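4.2 How people read the yearly news round-up

I'll admit I came to this part of the study with a grudge. Every November the Anatholm newsroom starts building its world review of the year, and every November I find myself reading one that makes the past twelve months sound like one long emergency. So I wanted to know whether readers feel the same, or whether it's just me (my co-author Matilde Vieira had her money on just me).

We took 2,123 items from the archives of two outlets, Anatholm and the smaller Stonau Courier, and sorted them by the kind of event they covered. Of these, 1,628 dealt with conflict, disaster or crime. That left rather little room for elections, treaties, science and the odd rescued ferry! We then asked 426 readers to look at a round-up made from the same archive and tell us, in their own words, what sort of year it had been.

The answers were far more mixed than I'd expected. Plenty of people called it a frightening year, but a good many of those went on to talk about one story only, usually the one at the top of the page. Readers who were given the same items in date order, with no lead story at all, wrote longer answers and mentioned more countries. Some of them grumbled that it was dull, and I have some sympathy with that.

We used the Sivakumar coding sheet for the written answers, with one change: we split "fear" into fear for oneself and fear for other people. Matilde and I coded the first 100 answers separately and then argued over the ones where we differed, mostly to do with sarcasm.

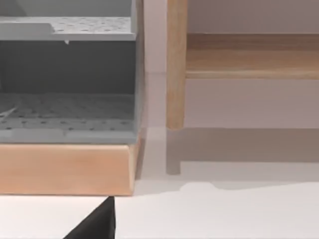

Figure 3. Open storage unit with two perforated shelves, computer rendering.

Order on the page matters more to readers than I had allowed for, and I now think of a round-up as a piece of storage as much as a piece of writing. In Figure 3 one shelf sits above the other and the compartment between them is in shadow, and that's pretty much how our readers treated the lead story and everything filed beneath it. The Ikow group reported something similar for radio bulletins, though their listeners couldn't skip back, so I wouldn't lean on the comparison too hard. Section 4.3 takes up the headlines on their own.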